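Chapter 4
Breakfast and the Trouble with Counting It

In this chapter
Why most claims about breakfast are weaker than they sound
What a portion is, and who decides
Setting out a table so that it can be studied
Reading a kitchen survey without being taken in

Most people who open a book on home food habits have already been told that breakfast matters more than any other meal. They have heard it from parents, from cereal boxes and from a good many teachers. Ask any of them how it was found out and the answers get thin very quickly. Somebody did a study. People who eat breakfast do better at something than people who don't. What they do better at changes with the teller.

This chapter does not settle the matter. It asks you to hold off believing anything about breakfast until you have looked at how the meal was described, who described it, and what they left out.

Start with the word itself. In the Lostport household survey, 1,645 people were asked whether they had eaten breakfast the day before. The form gave no meaning for the word. Hidayah Chong, who went back through the written comments some years later, found people who counted a cup of sweet coffee and people who did not count two eggs because they had eaten them standing up. One man put down "no" and then listed toast, fruit and milk in the margin. All of these answers went into the same two columns. The summary that most readers know was drawn from those columns, and it is still quoted in pamphlets as though the question had been clear.

You might think the cure is to ask for more detail. The Nistora food diary tried that. It had 95 households write down everything they ate before noon, with amounts, for a month. The diaries are full and pleasant to read, and they should make you uneasy. A "bowl" in one house was a cereal bowl and in the next was a mixing bowl. "Toast" was sometimes one slice and sometimes however many slices were made. Herman Latuheru and Bheki Shabalala, working separately from the same pages, came up with totals so far apart that they could have been describing different towns. Neither had been careless. The words in the diaries would bear both readings.

There is a second problem, and the diary keepers themselves raised it. Several admitted that they ate differently once they had to write it down. Fruit turned up more often in the first week than in the last. Spreads became thinner on paper, if not on the bread. A record of what people eat while being asked what they eat has some use, but it should not be passed off as a record of ordinary mornings - and in the pamphlets it usually is.

Some writers have turned to the table itself. The idea is simple enough. Look at what is out, what it is served in and what it stands next to, and write that down before asking anybody anything. Gilang Tarigan's classroom version of this, known as the Iken sheet, has three columns: food in view, dishes in view, and things used to prepare food. A fourth column is headed "What I am assuming." Students tend to leave it blank on their first try. It should be the longest.

Take the table in Figure 4.1. The first column is short, with the toast, the bread and the fruit. The second fills up fast, and here the trouble starts. Four bowls are out, but does that mean four eaters? It might, and it might just as easily mean one person with a habit of using a lot of bowls. A saucepan suggests cooking to most people. Nothing about a saucepan on a table tells you what was cooked in it, or whether anything was. 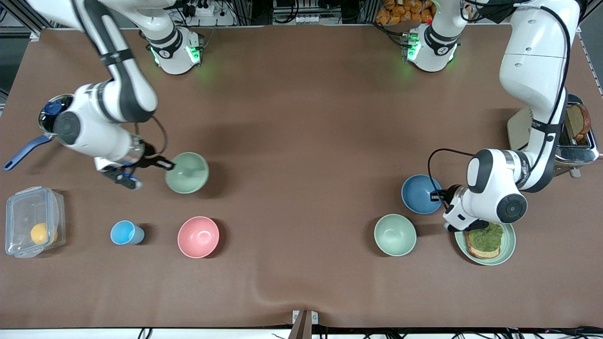
Figure 4.1 A breakfast table with toast and a green spread, four bowls, a toaster and a saucepan. Which of these would you enter as part of the meal?

Even the spread deserves some care. Many readers will write "avocado" at once, and they are likely right. But "green spread" goes in the first column and "avocado" goes in the fourth. The yellow-orange fruit in the plastic container gets the same treatment: it is probably a lemon, and "probably" needs to survive the trip from your notes to your totals. In most published work it does not.

Before you read on

1. Fill in an Iken sheet for Figure 4.1. Trade sheets with a partner and mark every entry in the first three columns that belongs in the fourth.

2. Write down what you ate this morning, using no measure words at all. Then write it again with amounts. Which version would you trust less if a stranger had written it?

3. Find a claim about breakfast on a package at home. What would somebody have had to watch, and for how long, to be able to say it?

Section 4.1 takes up the portion, starting with the slice of bread.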